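The Skarndale wrist fault was a software fault in the Babalola two-armed household robot, found while the machine was being tried out in simulation at Poltley. It caused one wrist to settle at the wrong angle after a restart, so that the hand pointed well away from the place where the controller believed it to be. The fault takes its name from Skarndale, the set of simulated rooms in which it was first noticed, and it is still fondly (if a little wearily) remembered by people who work on arms of this sort.

Background

The Babalola robot was meant for light tidying in ordinary homes, such as lifting small things from a table and putting them somewhere more sensible. Long before any real arm was allowed near a real table, its movements were rehearsed in Skarndale, where a mistake costs a little time and breaks no crockery. Each hand has two fingers, and the view from the wrist is used to line them up before they close. 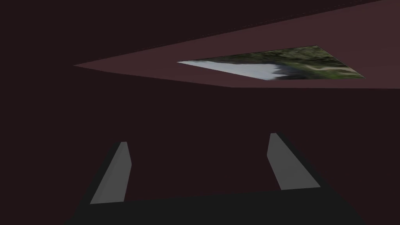 Wrist view in a Skarndale room, with the gripper open.

The fault

At start-up the controller read the position of every joint and compared it with a stored value. Joint 4 of the arm, which turns the wrist, was able to pass through a full turn, and the stored value did not say which turn it belonged to. If the robot was stopped past the halfway point and then started again, the controller could pick the wrong one. Everything afterwards was worked out with great care from a bad beginning — a kind of error that is very hard to spot in a log, where all the figures agree with one another.

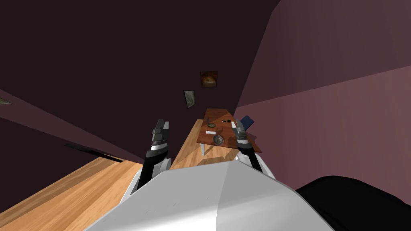 Safety was the chief worry from the outset, and it is easy to understand why. A hand that is in the wrong place by a small amount may only miss its target, but the same hand beside a person could press or strike them before the force limit stepped in. Crowded furniture makes matters harder still: with a blue object at the right of the tabletop and a gripper hovering close to it, even a modest error in the wrist leaves very little room to spare. The early force limit had been chosen for slow, straight reaches, and it did not allow for a wrist swinging round to correct itself.

Investigation

Nunberg, the firm that supplied the arm controller, repeated the restart 253 times with the wrist stopped at different angles. The wrong turn was chosen only when 2 conditions were met together: the wrist had been stopped past halfway, and the stored value had been written before the arm came fully to rest.

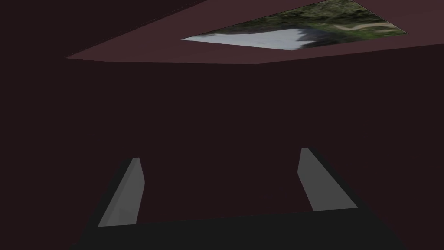 Neither condition did any harm alone, and this explains how the fault had slipped so quietly through the earlier checks, which always began with the arms tucked neatly at rest.

Remedy

A corrected controller was released in November. It stores the turn along with the angle, and it refuses to move a wrist whose position is in doubt until the joint has been brought slowly to a known stop. The force limit was lowered as well during the first movement after any restart. Poltley kept the old restart sequence as a standing test, and later versions of the controller are still run through it before they are passed for use on a real arm.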